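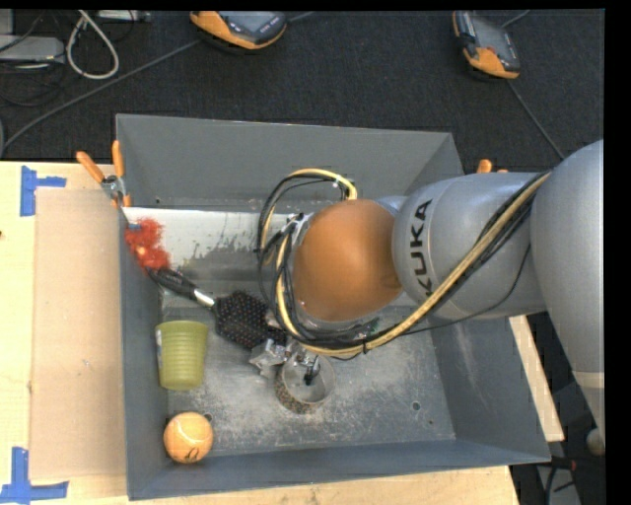 Where Does the Rain Go? My project on the drains at Nukbridge

Final report, handed in 3 May 2018

Why I picked this

I'll be straight with you, I did not start out caring about drains. My first idea was a project on bus timetables and I got as far as a title page. Then in November the bottom end of Villca Road flooded for the third time that term and I had to walk to college through water that came over the top of my boots (new boots, too). Everyone at the bus stop had a theory. One man said it was leaves. A woman with a pushchair said it was the new car park behind the Zirnness building. Somebody else said it had always flooded, even when it was fields. I thought, well, one of them must be right, and that was my project sorted.

The question I ended up with was: why does Villca Road flood when the streets on either side of it don't? My tutor made me narrow it down from "why does Nukbridge flood", which I was cross about then and am very grateful for now.

What I did

There were three parts to it. First I walked the road and both side streets with a clipboard and marked every drain cover on a map I'd traced from the library copy. I gave each one a score for how blocked it looked, from clear to completely full. I came up with 111 drains altogether, which surprised me, as I'd guessed at maybe half that. You don't notice them until you start looking and then you can't stop. I still do it on holiday.

Second, I put out rain gauges. These were squash bottles with the tops cut off and turned upside down to make a funnel, and a strip of tape up the side with millimetres marked on it. I had six of them to begin with. One went missing in the first week and one got knocked over so often that I gave up on it, so the results come from the other four. They were all in people's front gardens (with permission, I knocked and asked!) and I read them every morning before college.

Third, I went through old newspapers in the library for reports of flooding. This was the part I thought would be dull and it was easily my favourite. The older papers are on film and you wind them through a machine that makes you feel slightly seasick, but there are wonderful things in there. I lost a whole afternoon to a row over a brass band.

What I found out

The rain gauges first. The rain was pretty much the same at all four, and on most days they were within a millimetre or so of each other. So it isn't raining more on Villca Road, which sounds obvious written down, but a couple of people had told me it did and I wanted to check.

The drains were more interesting. I expected the ones on Villca Road to be the most blocked and they weren't. The worst were on the side street to the north, up the hill, where there's a row of lime trees. Lots of those were full to the top with leaves and grit and had grass growing out of them. On Villca Road itself most were clear or only a bit silted up.

I was stuck on this for a good couple of weeks. Then I went out in heavy rain (properly heavy, I was soaked) and just stood at the top of the hill and watched where the water went. It came down the side street, went straight over the top of the blocked drains, picked up speed, crossed the pavement at the corner and ended up on Villca Road. So the road floods partly with water that ought to have gone underground before it ever got there. The drains at the bottom might be perfectly all right for their own rain, but they're getting the hill's as well.

Now the newspapers. I found reports of flooding on Villca Road going back well before the Zirnness car park was built, so the car park can't be the whole story. There was even a letter from a shopkeeper complaining about "the annual lake". But the reports do get closer together in the later years. That might mean more floods, or it might only mean the paper got keener on printing them, and I don't have a way to tell which. I've left it as a maybe.

I also worked out the area of the car park, using the scale on the map. It came to 741 square metres, all tarmac, and it slopes towards the road. So the woman with the pushchair may have had a point too, and so did the man with his leaves. I felt a bit bad about how sure I'd been that he was wrong.

Things that went wrong

Quite a lot! The frost split one of my bottles, so there's a gap of a few days in the results for that garden. I also changed my mind about what counted as "half blocked" part way through the drain survey and had to go back and do the first street again. If you're doing anything like this, write down what your scores mean before you leave the house.

My biggest problem was that I only saw one really heavy downpour with my own eyes. The gauges tell me how much rain fell, but they can't tell me where it ran afterwards. I'd have liked to watch the corner in lots of different kinds of rain, and I'd have liked to do it in better waterproofs.

I wrote to Zitia, who look after the drains round here, to ask how often the ones on the hill get emptied. I had a polite reply saying my letter had been passed on. I haven't heard any more but I'll add it in the back if I do.

What I would do next

I'd like to do the survey again after the drains on the hill have been cleaned and see if Villca Road still floods. I'd also want to look at the lime trees street by street, as there's a second row of them near the station and I've heard that corner gets bad as well. My map, the drain scores and the gauge readings are all in the folder with this report. The map has a tea stain on the south side, but you can still read the numbers underneath it.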